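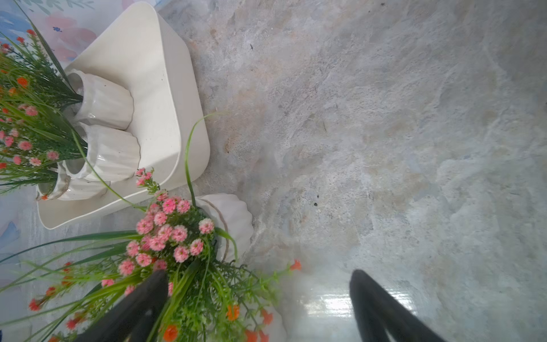 FOR IMMEDIATE RELEASE
April 8, 2021

Skola publishes its gripper comparison, and the flowerpots come out of it rather well

Skola, the independent test bench for small robot arms, today released the results of its first side-by-side comparison of gripper fingers for two-arm tabletop work. The test covers two finger sets, the Lastis and the Kuipers, over 3,211 logged grasps of small potted artificial plants. No real plants took part. They have enough to put up with.

The comparison began in January, after a run of requests from small workshops that had bought a pair of arms and then discovered that the fingers are sold separately, with a brochure. Brochures tend to show a finger holding a cube. Skola's customers, as a rule, do not pack cubes.

So the bench settled on plants in small, white, ribbed ceramic pots. Fluted sides give a fingertip a choice between sitting on a ridge and sliding into a groove, and glaze forgives very little. Grass blades and blossoms get between the camera and the pot, some of the pots have twine around the neck, and a finger that closes on twine believes it has closed on something important. The task was to take pots from the marble-patterned floor of the cell, put them in a shallow tray with rounded corners, and take them out again, with either arm.
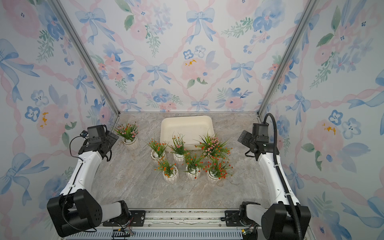
Both arms ran on the same Drolum controller with the same settings. The floral wallpaper was chosen on purpose. Vision software that does nicely in front of a plain gray wall can be surprisingly interested in a painted peony, and Skola wanted to know which wrist camera position would fall for it. Two positions were tried with each finger set: one close in behind the fingertips, the other higher on the bracket.

The findings, in short:

Lastis fingers dropped or missed 207 grasps. Most of these were upright pots approached from the side, where the rounded tip rode up the fluting and the pot turned a little before the jaws had made up their minds.

Kuipers fingers dropped or missed 39 fewer. They did better on the ribs and worse on twine, which they were inclined to take along to the next pot.

Camera position mattered more than either manufacturer may enjoy hearing. With the camera close in, the fingers hid the pot during the last part of the approach, and glare off the polished floor did the rest. Moving it up the bracket helped both finger sets, though it made pots lying on their sides in the tray harder to judge.

The wallpaper fooled the software 36 times, always with the low camera. On each of these occasions an arm set off with great confidence to collect a flower that had been printed.

Skola is not naming a winner. A workshop handling smooth goods could buy either set and be content. For ribbed or fluted goods the bench would start with the Kuipers and keep loose string out of the cell. For anything with leaves it would spend the first afternoon on the camera bracket and leave the finger catalog closed - it will still be there in the evening.

Two limits should be mentioned. The pots are all small, so the figures say little about heavier loads. And cable routing was left as each arm was supplied, with no attempt to find out whether a tidier run would improve reach toward the back corners of the cell. Skola suspects it would, and has put it on the list for the next round.

That next round will use the same arms, the same tray and a third finger set, still to be selected. Manufacturers who would like theirs considered may send one pair, with mounting screws. Skola asks for this last item with some feeling.

The full report, including the grasp log and the Drolum settings file, is available free of charge from Skola on request. Workshops may reuse the test procedure as they like. The wallpaper is optional.

About Skola

Skola tests grippers, wrist cameras and controllers for small robot arms and publishes what it finds. It sells no hardware and accepts no payment from the makers of the products it tests.

Press contact: Skola press desk

ENDS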